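Relitz Home Lighting - Customer Support
Ticket 3103
Subject: Under-cabinet strip flickers when dimmed below halfway
Status: Resolved
Opened by: Na-rae Hyun, Clolldale
Assigned to: Ye-rin Hwang

Na-rae Hyun wrote:

Hi there! First off, I love these lights. We put the Relitz under-cabinet kit in our kitchen, two runs either side of the stove, and the counter looks like a completely different place at night. I've been cooking dinner with the ceiling light off just because I can.

One problem though. The left run flickers as soon as I take the dimmer below the halfway mark. The right run is perfect all the way down. Full brightness is fine on both. The dimmer is a Simstead wall slider that was already in the house when we moved in, and both runs are on it. The flicker is fast, more of a shimmer, and it gets worse the lower I go.

Things I tried already:
- turned everything off at the breaker overnight
- unplugged the microwave and the toaster
- wiped the strip down (no change, but it did need it)

Ye-rin Hwang (Support) replied:

Hi Na-rae, thanks for such a clear write-up, and I'm so glad the kitchen is looking good! Cooking by counter light is the best.

One side flickering and the other side behaving is really useful to know. If the Simstead slider were a bad match for our drivers I'd expect both runs to act up. So let's find out whether the trouble is in the driver, the strip or the lead between them. With the power off at the breaker, could you swap the low-voltage plugs, so the left strip runs from the right driver and the other way around? They just push in. Then turn it back on, dim it down and tell me which side shimmers.

Could you also read me the number printed on the end of each driver?

Na-rae Hyun wrote:

Swapped! The flicker stayed on the left. So the drivers are both okay, right? Numbers are 641 on both of them, same batch I guess.

That was weirdly fun, by the way. My brother-in-law Dong-hyun came over to hold the flashlight and now he wants a set for his garage.

Ye-rin Hwang (Support) replied:

Great work, and tell Dong-hyun hello! Yes, both drivers are in the clear, and so is the slider. We're down to the left strip or its lead, and my money is on the lead.
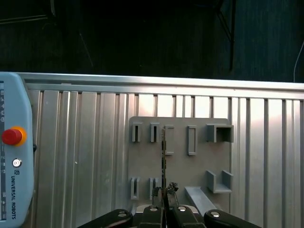
Low-voltage leads on these kits are thin, and they don't like being folded tight or stuffed into a corner behind the cabinet lip. A lead with a damaged strand can carry full power without complaint and then shimmer when you dim it, and it can look perfectly normal from the front. So please look at how yours is routed. If it's looped and bunched up, like the black cable above the gripper, take it down and let it relax into wide, easy curves. Run it straight along the back rail with the clips from the little bag, one clip near each end and one in the middle. While it's down, slide your fingers along the whole length and see if you feel a flat spot or a kink. Power off at the breaker for all of this, please!

Na-rae Hyun wrote:

Okay, you called it. The left lead was wound up in a ball and wedged behind the spice shelf (that was me, I was in a hurry and very proud of how neat it looked). There's a pinched place close to the plug where the shelf bracket sits on it. I straightened it and clipped it along the back. Much better, but if I wiggle the pinched bit with the dimmer low it still shimmers a little.

Is that safe to leave on for now? And do I need a whole new strip?

Ye-rin Hwang (Support) replied:

You found it! No, you don't need a new strip, the lead unplugs at both ends. Please leave the left side unplugged until the new lead gets there. The right side is fine to use as much as you like.

I've asked In-ho Oh in our parts room to send a replacement, plus a pack of 16 clips so you have plenty for both sides. No charge, it's covered. When you fit it, go in front of the shelf bracket instead of behind, and leave a soft bend before the plug.

Na-rae Hyun wrote:

New lead is in and WOW. Smooth all the way down to the faintest glow, both sides matching. I redid the right side with the extra clips too, since I had them, and it looks so tidy under there. Dong-hyun is measuring his workbench as I type this.

Thank you so much, Ye-rin, and thanks to In-ho for the clips!

Ye-rin Hwang (Support) replied:

This made my morning! Enjoy those kitchen evenings. For Dong-hyun: have him measure from the outlet as well as along the bench, so he gets the right length of lead the first time.

Internal note: cause was a pinched lead, left run. Drivers and dimmer OK. Asked Mi-kyung Yoon to add the plug swap test to the flicker page.

Ticket closed February 1, 2018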